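**thread – the scoop planner, or where August went**

1/ ok people keep asking what I do on the litter scooping task so here's the software side. long. grab something to drink

2/ stack is boring on purpose. Povix for the planning layer, Wusuvitz for logging and replay, my own controller underneath. perception is one wrist camera and a lot of stubbornness

3/ first version planned the whole scoop as one path. approach, dip, drag, lift, shake, done. looked great in sim. in sim the litter was a flat plane with some friction, so of course it did

4/ granular stuff pushes back more the deeper you go and it doesn't do it evenly. my position controller saw the error growing and pushed harder. the force limit tripped. every. single. time.

5/ so I tore out position control for the drag and put in admittance on the vertical axis. scoop is allowed to float up when load builds. horizontal stays stiff. that one change got me further than the whole month before it

6/ (the month before it was tuning gains. don't do that)

7/ next problem, the tool frame. planner doesn't care about the gripper, it cares where the front lip of the scoop is. I had that offset hardcoded from a ruler measurement. the handle sits a bit different in the fingers each grasp and a small angle at the grip is a big miss at the lip

8/ fix: after every grasp, look at the slots through the wrist cam, fit the grid, solve for scoop pose, rewrite the tool frame before planning anything. the slots are a gift for this. regular rows and columns, dark on white, basically a calibration board somebody sells for cat owners

9/ grid fit dies when the slots fill up, so it only runs before the dip. after that I trust the last good frame and watch wrist torque for slip. crude. works

10/ red tape on the handle does more than I gave it credit for. my segmentation splits handle from scoop head on color alone, no network needed. had a network. deleted it. 2 files gone from the repo and I felt ten feet tall

11/ the black band with the white lettering does mess with the mask, it cuts the red in two. I merge blobs that line up along the handle axis. six lines of code, one of them a comment that says sorry
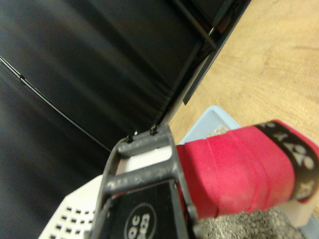 12/ Do you need a depth camera to know how full the tray is? I run without one, using a height guess from where the scoop first feels contact, updated on each dip. It's coarse, but the drag is compliant so the plan only has to start near the surface.

13/ that contact height thing deserves its own post. I keep a tiny grid over the tray, each cell holds last contact height and when it was measured. stale cells get planned with a slower aproach. fresh cells get full speed. no learning, just a table

14/ Myrto Antoniadis suggested the staleness idea on a call and I argued with her for a while before I went and built exactly that. thank you Myrto, sorry Myrto

15/ tray localization: rim is light blue, litter is gray, floor is tan. I fit lines to the rim and solve for the tray rectangle. needs two edges in view. if I only get one, the planner asks for a different look pose instead of guessing. it used to guess. it used to guess with confidence

16/ collision model next. I was only checking arm vs tray. forgot the tool. the planner would find lovely paths where the arm clears everything and the handle goes straight through the rim. now the scoop is an attached body the second the grasp is confirmed, and comes off the second it's released

17/ attached body + updated tool frame have to change together or you get a planner that thinks the scoop is in two places. lost an entire evening to that. it's one atomic update now, with an assert that yells

18/ cables. Povix has no idea what a cable is and neither does my collision world. I pad the regions I know have one in them and move on. if you have a nicer answer I want it

19/ logging – this is where Wusuvitz earns its keep. every run dumps camera, joint state, wrench, planner requests and the commanded tool frame on one clock. I can scrub to the moment a scoop went wrong and rerun the planner from that exact state

20/ 1,099 runs in the log store now. a lot of those are me aborting in the first second because I left the old config loaded. they count

21/ I tag failures by hand. 13 tags. started with a clean little list and then reality happened. my favorite is "fine but ugly"

22/ biggest bucket is still lift. drag finishes, scoop comes up, load shifts on the slots, wrist torque spikes, slip check fires a false alarm, everything halts over the tray looking thoughtful

23/ current idea is to gate the slip check on acceleration, so it only listens when the arm is moving gently. second idea is to just lift slower. I will try the clever one first bc I never learn

24/ sifting motion is a sine on wrist roll with the amplitude ramped in and out. tried to optimize it. the optimizer found a motion that sifts great and throws litter onto the floor. added a term for that. now it's just my original sine with extra steps

25/ latency, since someone will ask. grid fit runs once per grasp so I don't care how slow it is. contact detection runs inside the control loop and I care a LOT. moved it out of python. should of done that on day one

26/ still want to try the Gosselin solver for the drag segment. it handles contact constraints in the plan itself, so maybe I can drop my pile of special cases for the rim corners. corners are bad. litter packs into them and the scoop is round, so it never quite gets in there

27/ cleaning up the tool frame update and the replay script so they can go out on their own. working name is Cidwood. needs docs. has one (1) readme that says todo

28/ if you only steal one thing from this, steal number 8. re-estimate your tool after every grasp. I fixed so many "planner bugs" that way and never touched the planner

29/ replies open, esp if you've done slip detection with a shifting load. back at the lift thing tonight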